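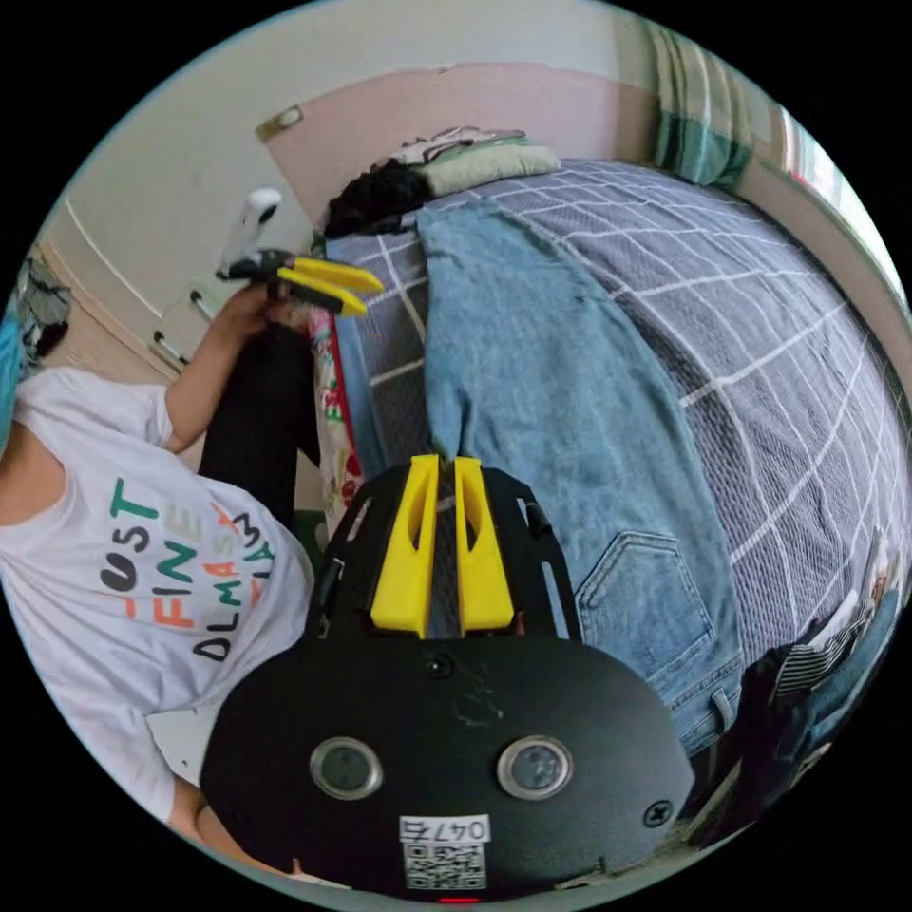
The Ustbridge Housing Service will offer a spring-cleaning and clothing storage course to new tenants at Pellard House, the service announced on 2025-07-11. The course covers folding, sorting and putting away everyday garments in rooms where the bed is often the only large flat surface. Jeans are taught first, laid out lengthwise on top of the bedspread before any fold is made, with smaller items of clothing set aside near the head of the bed. Participants then move on to shirts, towels and bed linen.

A trial of the course was held in February and was attended by 19 tenants. Places have now been increased to 200 -- the full number of residents at Pellard House -- and each session will last three hours.

"Many of our tenants are setting up a first home, and storage space is limited," said Kimutai Mushi, head of tenant services. "A drawer that is packed well holds a good deal more." 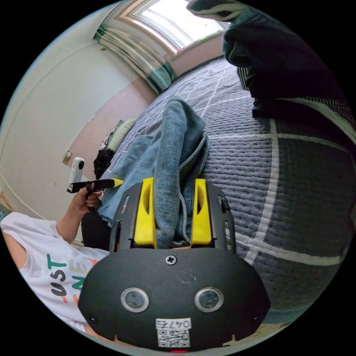 Light blue jeans on a gray-blue bedspread with white stitched squares.

Printed folding guides will be delivered to residents before the first session. Registration is open at the Ondieki Street office, where questions may be directed to Kibet Mugo, course coordinator.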